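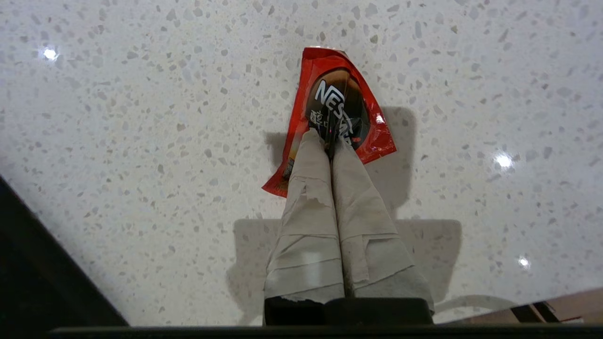 Red Nescafé sachet on the white terrazzo counter.

Thread on single-serve coffee sachets and the counter they live on. I rearranged the hot drinks corner in the Omdale kitchen this month and kept notes. 1/12

Starting point: one drawer, mixed contents. Coffee sachets, tea bags, sugar sticks, soy sauce from takeout. Flat foil packets slide under everything else, so the oldest ones end up at the bottom and stay there. 2/12

Sorting by brand was a waste of an evening. Sort by what you add to the cup. Black coffee in one bin, coffee with creamer and sugar already mixed in another. People reaching for a sachet at 7 a.m. care about that and very little else. 3/12

If the packet text is in a language you don't read, look at the ingredients panel on the back. Sugar listed first means it's a mix. A phone translator handles Chinese print fairly well when the foil is held flat. It does badly on creases and glare. 4/12

Bins: I tried the Cultus drawer insert first. Inside width is fine for tea bags, too narrow for sachets laid flat. Standing them on end works until the row is half empty, then they all fall over. Returned it. 5/12

Replacement is a plain open box from Hadatel, 4 inches deep. Sachets go in upright, new ones at the back, take from the front. A folded piece of cardboard behind the last one keeps the row from slumping. Adjust the cardboard when you refill. 6/12

Crumpled foil is usually harmless. What matters is the seal at each end. Press the packet gently: if air comes out, the seal has failed and the powder will cake. Caked powder still dissolves but leaves lumps on the bottom of the cup. Those go in the trash. 7/12

Water amount. The packet gives a range and I use the low end. With our 8 oz mugs, filling to the brim makes a mix taste thin. I put a strip of tape on the outside of one mug at the correct level. It has survived the dishwasher so far. 8/12

Counter notes, for those who asked about the terrazzo in the last thread. White ground, gray, beige and off-white chips. It hides crumbs extremely well, which is a defect if you care about crumbs. Spilled sugar can't be seen at all. Wipe by area, edge to edge, and don't trust your eyes. 9/12

Coffee powder does show, and it stains if it gets wet and sits. Ours was sealed by Sarmiento when the counter went in. Water still beads on most of it. Next to the kettle it has started to soak in and leave a darker patch that dries out within the hour, so that section is due for resealing. No vinegar on it, no lemon. pH-neutral soap only. 10/12

Opening the packets: tap the powder down to one end first, then tear at the notch, over the mug. Scissors give a cleaner edge but the cut strip ends up on the counter, and red foil strips get into the sink drain. We now have a small cup for scraps beside the kettle. Empty it daily. 11/12

Current stock after the sort: 50 sachets, nearly all in date. The box holds them with room for one more pack. Next is the spice shelf, which is worse. 12/12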